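Home | Projects | Reports | Partners | Contact

6 min read

October
By Rosine Maillard

Progress report to the Langlois fund: trial of the Somuvico dismantling kit

Dear Fabrice, dear all,

First of all, thank you for your patience with the calendar. I had promised this report for the end of the summer, and then the second delivery from Somuvico came in late and it seemed kinder to wait until I had something worth reading. We are now a little past the halfway point of the trial, and I can give you a fair picture of where the money has gone, what the kit does well, and what I would still like to see before we recommend that Dastwood buy one outright.

For those of you who joined the fund after our first letter, a short reminder. Dastwood takes in old office computers from schools and town offices, almost 2,000 of them in a normal year, and takes them apart for reuse and recycling. The work is slow and hard on the hands, particularly the last stage, when the easy parts are out and somebody has to reach into a metal case for the power supply, the drive trays and whatever clips are left. Your grant pays for a trial of the Somuvico kit on that last stage. The kit comes as an arm, a two-finger gripper, a wrist camera, a bench mount and the Lillell software, which is where an operator teaches the arm its movements and checks them afterward.

Setting up

Somuvico's brochure says the kit can be running in a day. It took us most of a week, and I don't think that is a scandal. The bench mount was fine once we had found the right bolts, the arm came up the first time we powered it, and then we lost two days to the camera calibration, which the manual covers in a single paragraph and a drawing that must belong to an earlier model. Their support desk was friendly and quick on the phone – I would give them full marks for that – and they have since sent us a revised page. I have asked that it go out with every kit.

Training went better than I had dared hope. Fabrice, you asked in the spring whether people with no programming behind them could learn Lillell, and I can answer with some confidence now. The four operators who took the course were all recording their own movements by the second afternoon. What they find harder is editing a movement once it has been recorded. The timeline is crowded, the undo button only goes back one step, and the names it gives to saved positions are no help at all when you have a long list of them.

The work so far

We have put 124 computers through the trial bench. Of these, 85 went through the whole sequence without an operator having to step in. The rest needed a hand somewhere along the way, usually because a cable had been left lying across the part we wanted or because a case was an unfamiliar shape. We began with plain desktop towers on purpose, and we have only lately moved on to the awkward ones.

The gripper is strong and holds sheet metal well. Its size is the thing I would raise with Somuvico. Inside a roomy case there is space to spare, but once you come up against a bracket or a drive tray the linkages need more clearance than you would think from the data sheet, and the operators have learned to bring the arm in at a slant. The view from the wrist camera gives you a good idea of how much of the space it takes up.

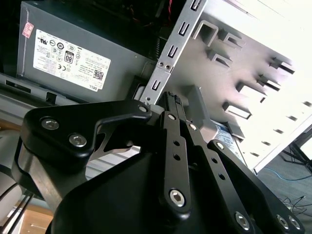
Wrist camera view: the gripper at an open computer case, with the Dell power supply to the left.

Somuvico tells us a slimmer pair of fingers is in preparation. I have seen a drawing and no date, so I would not count on them for this trial. If they do arrive in time, we will gladly run the same set of cases again and send you both sets of results side by side.

The camera itself has been a pleasant surprise. Labels are usually readable when the light is kind, and the operators have started using the saved pictures to sort parts by make at the end of the day, something none of us had planned for. Bare metal under a bright lamp still washes out, and we are trying a softer lamp over the bench.

Money and next steps

We have spent 60 percent of the grant, in line with the plan you approved. The rental and the training are paid in full. What remains covers operator hours, a spare set of finger pads and the support contract through the end of the trial. I am not asking for anything further.

Between now and the final report we will work through the mixed cases, time the bench against the same work done by hand, and ask the operators to fill in a short questionnaire on comfort and fatigue. You are very welcome to come and see it running – Tuesday mornings are best, before the deliveries start, and there is always coffee.

With warm thanks from everyone at the bench,

Rosine Maillard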